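Tag der offenen Tür bei Bronedari: lohnt sich die Vorführung für Laien?

Hallo zusammen, am Sonntag macht Bronedari wieder die Hallen auf und ich überlege, mit meinen beiden Kindern (7 und 11) hinzufahren. Im Programm steht »Trokura deckt den Tisch«, also ein Roboterarm mit Besteck und Geschirr. Kann man da nah genug ran oder steht man nur hinter einer Scheibe? Und versteht man was, wenn man von Technik so wenig Ahnung hat wie ich? Wir fahren 90 Minuten, deshalb frage ich lieber vorher.

Zorkport17

Ich war letztes Mal da und fand es richtig klasse! Man bekommt auf einem Monitor gezeigt, was die kleine Kamera am Greifer sieht, das war für meine Jungs das Größte. Zwei Bilder davon habe ich mir mitgenommen.

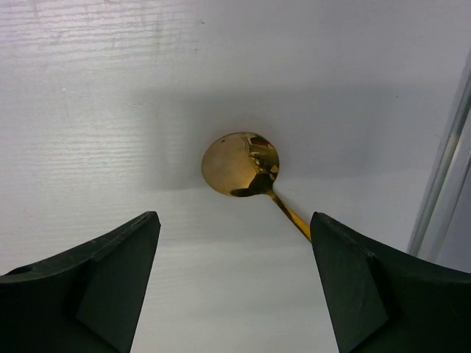 Besteck ist für so einen Arm wohl das Schwierigste überhaupt, hat uns der junge Mann am Stand erzählt (sehr geduldig, der hat das bestimmt 199 Mal erklärt an dem Tag). Flach, dünn, und dann glänzt es auch noch: Im goldenen Löffel spiegelt sich lauter dunkles Zeug, und mit so was tut sich die Bilderkennung schwer, sagt er. Mein Großer wollte dann wissen, ob matte Löffel leichter wären. Sind sie anscheinend. Der Teller mit dem Vogel hat mir übrigens am besten gefallen, so einen hätte ich gern zu Hause.
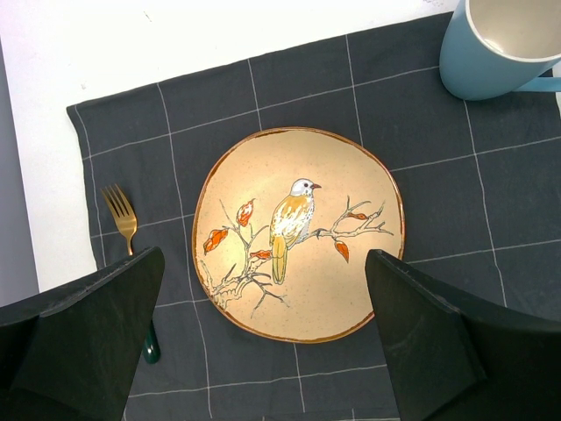

Muss man sich für die Vorführung anmelden? Für die normale Runde reicht es, zur vollen Stunde am Stand zu sein, nur für die Führung durch die Werkstatt braucht ihr eine Karte vom Empfang.

Kommt am besten gleich vormittags, nach dem Mittag wird es eng, und kleinere Kinder sehen dann nichts mehr.

tekleab_fan

War ok. Parken ist eine Katastrophe, nehmt den Bus. Würstchen waren um zwei alle.

Rosthaufen90

Kurze Ergänzung: Der Arm ist langsam. Wer Action erwartet, wird enttäuscht, meine Tochter (9) hat nach einer Viertelstunde gefragt, wann es losgeht, da lief es schon die ganze Zeit. Geht mit ihr lieber zu Tekleab in die Nebenhalle, da dürfen die Kinder selber einen Greifer steuern und Bauklötze stapeln. Schlange war allerdings lang.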